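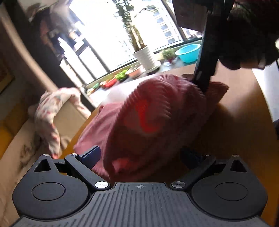 Two grippers, one cloth: what changed when we relabeled the grasps

9 June 2023

I have been putting off writing this up because the result is smaller than I wanted. It is still a result, so I am posting it.

The problem is finding a corner on a bunched piece of fabric. If the cloth is lying flat, a corner is easy. If it is in a heap, most of the corners are folded under something, and the policy has to pick a point that will lead to a corner after one or two moves. Our first policy, trained on 522 hand-held demonstrations, was poor at this. It grabbed the highest point of the heap nearly every time, lifted, and ended up with a different heap.

I spent a while blaming the network. Then I went back through the demonstrations and found that the labels were a bigger problem. We had been marking a grasp at the moment the fingers closed. With a stiff object that is fine. With ribbed cloth the fingers often close, slide along the ribs, and only take hold a little later and a little farther over. The label pointed at one spot and the cloth was held at another.

So I relabeled everything. The grasp point is now the place where the cloth first moves together with the pads. I did this by hand for the first set and then wrote a small tool, Plallden, to suggest the moment for me. It is wrong on dark fabric and I still check every clip.

The second change was to record the two grippers as a pair. Before, each hand was its own episode. Now one hand pinches and holds while the other one works, and the policy sees both. With the extra sessions the set came to 721 demonstrations, all on kitchen and dining tables, in daylight, with the usual household things left where they were.

The relabeled policy finds a corner within 2 moves far more often than the old one did. I ran the old and new labels on the same 522 clips to be sure the extra data was not doing all the work, and most of the gain was still there. Pairing the hands helped less than I expected. It mainly cut down on drops.

What still fails: thin cloth, anything with a fringe, and heaps close to the table edge. I also trained with 5 random seeds and one of them was clearly worse than the rest - I do not know why yet.

The Prundau baseline is next, using the same clips. After that I want to try the labels on sleeves, probably in September.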